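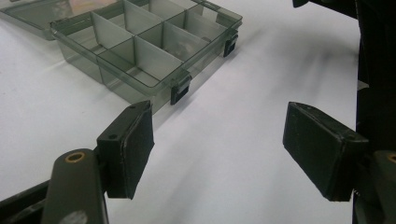 What does the length of an email subject line change for a small online shop's newsletter?

It changes the open rate slightly and the click rate hardly at all, at least for the list we tested.

Natalia Lozano and Palesa Msimang
Digital Marketing, term project report
5 February 2014

1. Background
Wokex sells small hardware and storage items online and sends one newsletter a month. Its subject lines had been written without any length rule. We were given access to the October mailing and to the export file from Nukik, the mailing tool the shop uses.

2. Method
The list held 1,068 addresses. We removed 58 that had bounced in earlier mailings and 10 that belonged to staff, leaving 1,000. These were split at random into two groups of equal size. Group A received a subject line of four words, Group B one of eleven. Body text, sender name and send time were identical. Opens and clicks were logged for three days.

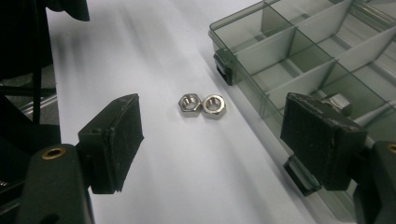 Figure 1. Two hex nuts.

3. Results
A total of 300 messages were opened, 162 in Group A and 138 in Group B. The open rates were 32.4% and 27.6%. Clicks were 21 and 19. The difference in opens does not reach significance at the 5% level (two-sided test of proportions, p = 0.10).

4. Limits
Opens are recorded by a tracking pixel, so readers who block remote content are missed. The Azevedo method for correcting this needs device data, and the Nukik export does not include it. A repeat on the larger Melard list is planned.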